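Home Browse Topics A–Z Recent changes Log in

Slide sandal (foam)

A slide is a backless sandal with one wide strap over the front of the foot. You step in, you step out, and that's the whole operation. I've been keeping this entry going since September, and I still get excited about it, so bear with me!

The foam kind usually has a chunky sole and a thick footbed with the strap arching over it. My own favorites are the pale pink ones (I will not be taking questions), with rows of tiny dimples where your foot goes.
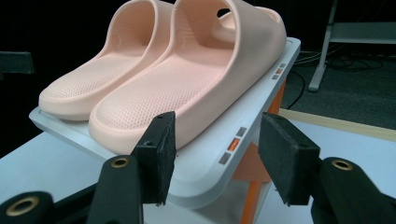 Sizing is where folks get into trouble. Slides are often sold in whole sizes only, and if you're between two of them I'd go up, unless you like your heel hanging off the back. My Fernitano pair weighs 84 grams a shoe on my kitchen scale, and my older Clomano ones come in at around 68, so they do vary a lot for something so simple.

Straps deserve their own paragraph. A strap that's part of the same molded piece as the sole has no seam to rub you, but it can't be adjusted either, so a high instep is just going to feel it. Thick foam softens up a bit with wear – mine took a couple of weeks of taking out the trash and getting the mail. For cleaning I use dish soap, cool water and an old toothbrush, then leave them in the shade. Don't put them on a radiator or in a hot car, please! Foam can shrink, and then you own slides for somebody smaller.

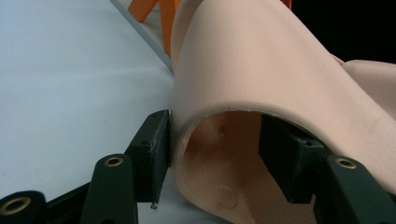
Brededar wrote in to say the shade advice came too late for one pair, left on a porch all summer and now a full size down, and that a page on slides really ought to mention socks. Fine, socks: yes, in winter, thick ones, and go up a size for those too.

Last edited 29th December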